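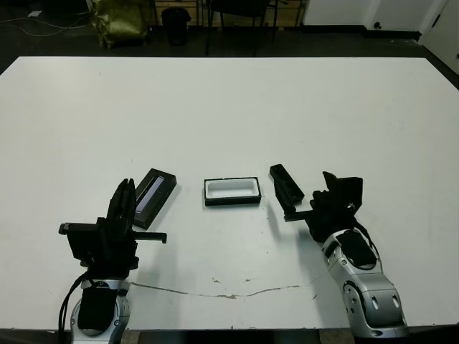

How early should you start clearing out a house before you move?

Earlier than feels sensible. We gave ourselves three weeks and I'd have happily taken the whole spring. A few people have asked me about it, so I'm going to put it all down in one long thread while I still remember it (and while the kettle is the only thing I've unpacked in the kitchen).

For anyone new, we were in the house on Wakdale Road for 33 years, and now we're in two bedrooms and a very nice bit of hallway. I love it here already. I also cried in the car, so you can be both.

Start with the rooms you don't care about. I began in the den with the photographs, which was a terrible mistake, and by supper I had sorted one envelope and telephoned my cousin in Lyon.

The linen closet would have been the place to begin! I don't have a single strong feeling about a fitted sheet. You get a bag filled quickly, you feel like a champion, and you carry that with you into the harder rooms.

Abla Jaber from across the street came over with her label maker and a pan of rice, and she taught me to write the NEW room on every box, plus one thing you'd actually go looking for. "Bedroom, blue lamp" gets you a lot further at bedtime than "misc."
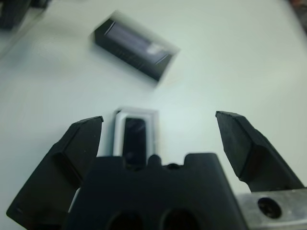
A black box on a white tabletop, July 12, 2021.

Now, the moving company. We used Sikitz, a small outfit, two trucks, and I was pleased with them. They walked through the house first and opened the cupboards, and they asked about the attic before I'd mentioned there was one. I'd want anybody giving me a price to do that.

Get the price on paper. The first place I called gave me a lovely low number over the phone and then added $200 for stairs when I asked them to write it down. We have had stairs the whole time.

Measure the couch. Then measure the door you are moving it to, and the turn at the top of the landing, which is where ours is currently living in spirit. (The couch itself went to Ekow Ayaaba's son, who has wide doors and no furniture, and I get to visit it.)

Books were the hardest for my husband. Thibault Marty at the used bookstore took four cartons and was very kind about the encyclopedias, meaning he didn't laugh until we were nearly out the door. He did say yes to the cookbooks and I went back in for one of them. It's the soup one. I regret nothing.

Dishes next. Stand plates on their edges, like records, with paper in between. I had always stacked them flat and I had always lost one. Towels work fine too and you have to move the towels anyway.

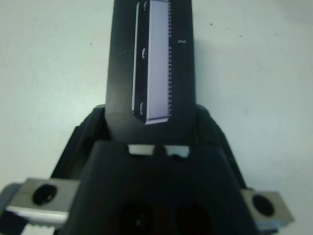
What do you do with things you can't keep but can't bear to give away?

Ask the family first, with a date attached, and mean the date. I sent everybody a list and said I needed to hear by the end of that week in July, and it was the deadline that did it. The year before, I'd said "let me know sometime," and I'm still waiting to be let know.

My niece wanted the button tin. Of everything in that house, the button tin! I'd had it down for the thrift store. So do ask, even about the things you think are silly.

A word about the piano, as several of you remember it. It's an upright, a Sastolach, never once in tune, and it has gone to the church hall, where Wiesława Głowacki plays it for the children's choir on purpose. She sent me a recording. It still isn't in tune and I have listened to it more than I should admit.

For the utilities, call before you're tired. I did mine at the end of a packing day and gave the water people my old phone number from the eighties.
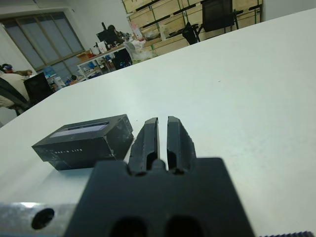

And keep a bag by the door that no one is allowed to pack. Ours had the medicines, chargers, toilet paper, scissors, the checkbook, clean pajamas and a decent bar of chocolate. It rode up front with me and I held it the whole way like a cat.

Make the beds first when you get in. Everything else can sit there and look at you until morning, but if the beds are made you can simply stop.

We had sandwiches on the floor the first night, with the windows open, and the people downstairs were playing the radio. It was a good evening — one of the better ones this year.

If you've got a move coming up, ask me anything you like and I'll answer after lunch. I have to go find the can opener. It's in "Kitchen, soup book," I'm nearly sure.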